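29 Oct 2024
Workshop notebook, back bench

Started late because Hayley had the good lamp and I didn't like to ask for it back until she'd finished her soldering. Tea first, then a proper look at the Cesinholm bin, which I have been promising to write up since May and kept putting off in favour of anything with a drawing attached to it.

For whoever reads this after me: the question is whether we clean the big metal bin back and paint it, line it, or leave it be and buy another. Noman Orakzai is for buying. Xiuying is for lining. I have gone back and forth so often that I can't claim a side any more, and I'm writing all this down partly to find out what I think.

Measured it again with the steel rule, as the figures in the old book were in Jinfeng's handwriting and I could not tell his ones from his sevens (sorry Jinfeng, it's a lovely hand otherwise). Across the back, outside edge to outside edge, I get 900 mm. Front to back at the rim, 600. Both taken twice and both the same the second time, so I've inked them in. I didn't bother with the depth today. The sides slope and every time I try it I end up arguing with myself about where the rule ought to stand, so that can wait for Chenxi, who has the patience and the little square.

Went over the inside with a dry rag and then with the citrus stuff from Dikside. The rag came away dark, which was satisfying, and then the next rag came away just as dark, which was less so. I used up most of the rag box on it. Note to order more, and to ask for the cotton ones this time, the others leave fluff in every corner. 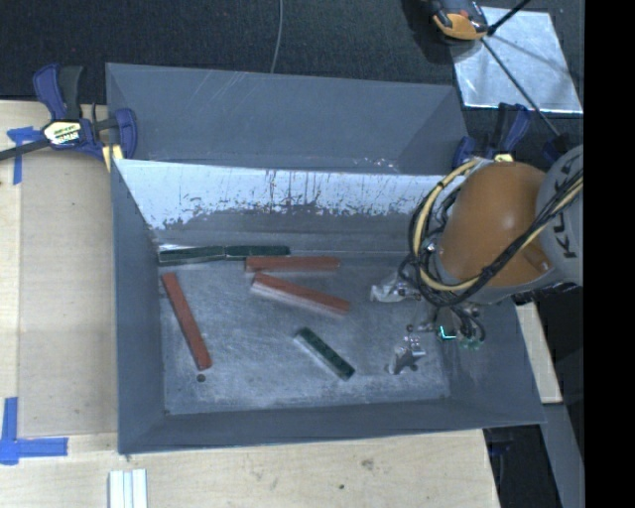

Lining is where I have spent most of my thinking. The Batirow rubber is nice to handle and cuts with an ordinary knife, but it comes on a roll and has a curl to it that I don't trust on a slope. The Myung felt lies flatter and is kinder on the ears, and anyone who has sat at this bench while blocks are being tipped into bare metal will know why I care about that. I'd do the floor only, at least to begin with. It's the floor that is scuffed and scratched and gone cloudy in patches, and the left side still looks smooth enough to me that I would be sorry to glue anything over it. Whatever we put down will need cutting out for the little round hole, the one by the lower end of the red block on the left, and I'd rather punch that before the sheet goes in than try to find it afterwards by feel. The rear wall is another matter. That pale band with the ragged bottom edge and the dark streaks running through it has bothered me all morning. I can't tell if it's something on the metal or the metal itself, and I'm not going to take a scraper to it until someone who knows finishes has had a look.

Also, and this is a smaller thing, the colours. The red blocks are easy to pick out against the grey, even for me without my glasses. The dark green ones are harder, particularly the two lying end to end along the back, where they very nearly make one long bar. If we go with felt I'd like the palest grey they do, or the oatmeal. Definitely not the green, Noman, however cheap the offcut is.

Price for a new bin of the same size, from the Cesinholm list: 1,089 with delivery. I read it twice and then made another tea. Felt and adhesive together come to 42. I know that isn't the whole argument, and Noman is right that a new one would arrive clean, but it is a lot of money for the pleasure of not scrubbing.

Hayley came by after lunch and rapped on the back panel with her knuckles, listened to it like a melon, and said there was nothing wrong with it. She thinks the scratches up on the left of the panel should be left alone, and I agree with her, they do no harm up there.

So, for now:
Ask Chenxi to take the depth and check my two figures.
Sample of the felt, pale grey or oatmeal, big enough to lay loose on the floor for a week before we glue anything.
Find the hole punch. Last seen in the drawer with the clamps.
Rags.
Xiuying to look at the back wall when she's in, lamp from the left if possible.

Lamp has gone back to Hayley.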